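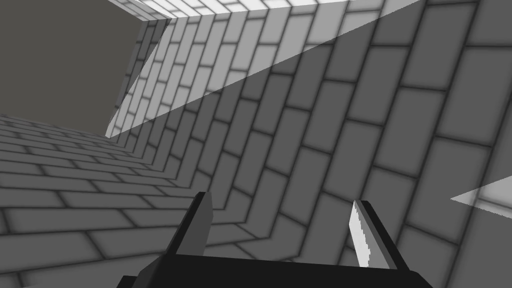

Gray brick rises at a steep angle behind a black gripper.

Remo Caputo sent the last page of his first graphic novel to the printer in May. He had been working on it for 4 years, mostly at night, after shifts at a framing shop.

The book is called Sultumum. It runs to almost 500 pages and follows a mapmaker in 1723 who is hired to chart a valley that floods every spring. Caputo wrote and drew all of it. Sânziana Roman did the lettering by hand and redid 32 pages when the dialogue changed late.

"I kept cutting words," Caputo says. "She was patient up to a point."

Two publishers turned the book down over its length. Alberg, a small press run by Roland Marsden, took it on the condition that it come out as one volume. Marsden had seen long comics split up before and didn't like how the second halves sold.

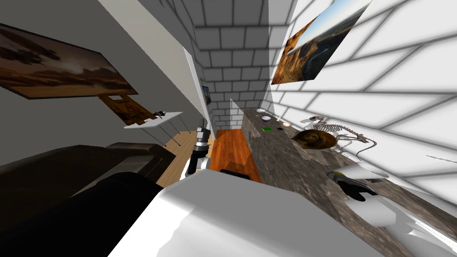
The paper caused the most trouble. Caputo wanted an uncoated stock that would hold his gray washes, and the first proofs came back too dark. Mostafa Kabbaj, who handles production for Alberg, had the files adjusted chapter by chapter. The second set was better, though Caputo still thinks the flood pages look heavy.

He has started on another story, a shorter one set on a ferry. He has the ending and a few sketches of the captain. Roman has agreed to letter it if the script is finished first.

Sultumum goes on sale July 15, 2021.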